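**PRONCOMBE, December** – The Proncombe Technical College Robotics Club has opened entries for the Flunari Sorting Challenge, a student competition in robot handling of soft goods. The winning team will receive $2000, and the runner-up will receive $1000.

Students enrolled in the college's automation courses may enter. Each team will program two arms to sort baseball caps into clear plastic containers. Cloth changes shape when gripped, and teams will be judged on careful placement as well as speed.
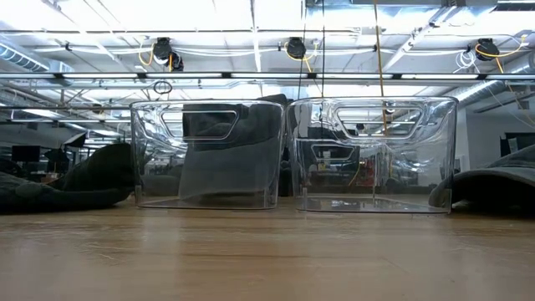
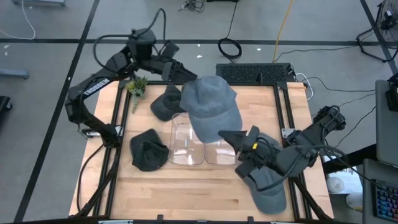 Entries are limited to 44 students. Deltis, a local maker of packing equipment, is sponsoring the prizes, and the final will be held at Mudgway Hall at 2 p.m.

"Our members asked for a task that resembles the work they will meet in a warehouse," said Aroha Lockyer, faculty adviser to the club. "Caps are a demanding choice, and we expect a close contest."

Entry forms and rules are available from the club office.

**Media contact:** Ebony Pearce, Office of Communications, Proncombe Technical College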